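5. Setting up the Lurnar table: levelling, bolts, top care

Read 5.1 before touching the feet. Section 4 (frame) has to be finished first. Two people for lifting, one will do for everything after that.

In the box for this part: four Kiken feet, lock nuts, flat spanner, hex key, felt pad sheet, small tin of Uçar top wax. Foot missing or thread damaged? Quote part 2622 when you write in. Lock nuts are part 112, sold loose.

5.1 Before you start

Floor swept. One bit of grit under a foot and you'll be chasing a wobble all afternoon.

Spirit level, the longer the better. Phone apps are OK for a rough check, no more.

Table where it's going to live. Levelling it in the hall and then carrying it through = doing it twice.

CAUTION: lift by the rails, never by the top. The top is held by small screws and they will pull.

5.2 Levelling

1. Wind all four feet right in. Then out again, two full turns each. Gives you room to go either way.

2. Lock nuts loose, finger loose.

3. Level across the short side first, at one end. Adjust the low foot only.

4. Same at the other end.

5. Now the long side, level laid along the middle. If it's out, turn both feet at the low end by the same amount. Half turns.

6. Corner to corner. Both diagonals. This is the one people skip.

7. Press down on each corner in turn. No tick, no rock? Carry on to 8. Otherwise find the foot you can slide a bit of paper under and bring it down until the paper grips.

8. Hold the foot still with one hand, nip the lock nut up with the spanner. Check the level again, becuase the nut always drags the foot round a little.

Note: boards run one way, most tables end up on the slant to them. Makes no odds. Level the table, ignore the boards.

Things can stay on the top while you do the final check, provided they're light and you don't mind them going over. Tall thin-legged things are a good test of wobble as it happens. Skeleton model on the pale top, milk-type bottle behind it:
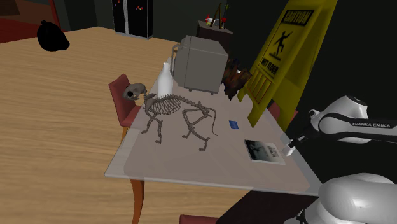
Wilma Strachan wrote in to say step 6 came out fine for her but the table was rocking again by October, and could we please tell people to re-check once the heating goes on. Fair point, added below. She also found the flat spanner too short and used her own.

9. Re-check after the first month, and again when the heating comes on. Wooden floors move. Ten minutes, same order as above.

5.3 Height

Top of table to floor, feet at two turns: 642 mm. That's the low version. Bench height is a different leg set, don't try to get there by winding the feet out.

CAUTION: never more than 5 turns out. Past that there isn't enough thread left in the leg and the foot can bend sideways under load.

Still not level at full limit? Packing piece under the foot, hard plastic or ply, bigger than the foot all round. Not cardboard. Not folded beer mats (Gregor Lindsay tried, they squash).

5.4 Bolts

1. Hex key, long arm in your hand, short arm in the bolt.

2. Corner bolts first, opposite pairs, quarter turn at a time.

3. Middle rail last.

4. Stop when the key starts to flex. Any more and you crush the washer.

Frame creaks but bolts are tight: slack everything off a half turn, push down on the middle of the top, tighten again in the same order. Usually cures it.

5.5 Looking after the top

Damp cloth, drop of washing-up liquid, dry straight off. No scourers. No bleach. Pale tops show tea rings quicker than dark ones, so wipe as you go.

Wax: thin coat, leave twenty minutes, buff. Twice a year is plenty. Too much goes smeary and picks up fluff, and then you've got to take the lot off with warm water and start agian.

Felt pads under anything heavy that gets dragged about. Cut from the sheet supplied, press on hard, leave overnight before use.

Marks already in:
- pencil: soft rubber
- sticky tape residue: bit of cooking oil, then soap
- white heat marks: wax first, see if it fades, then write to us
- scratches you can catch a nail in: leave them, filling kit is with the spares

Keep the underside in mind too. Dust builds up on the rails and drops out when the table's moved.

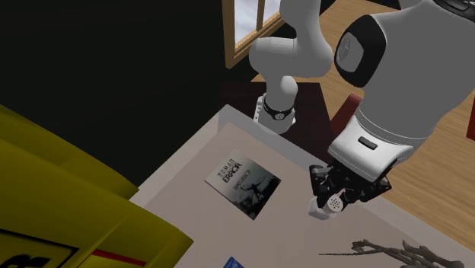
5.6 Moving it later

Clear the top. Wind the feet in one turn, note which way each was set (pencil on the leg, inside face, fine). Lift by the rails, both ends together, set down flat. Dragging bends the feet and isn't covered.

Stairs: take the top off. See 4.3, in reverse.

Questions on sections 4 and 5 go to Nele Maes at the Winden workshop, mornings are best. Have the part number ready.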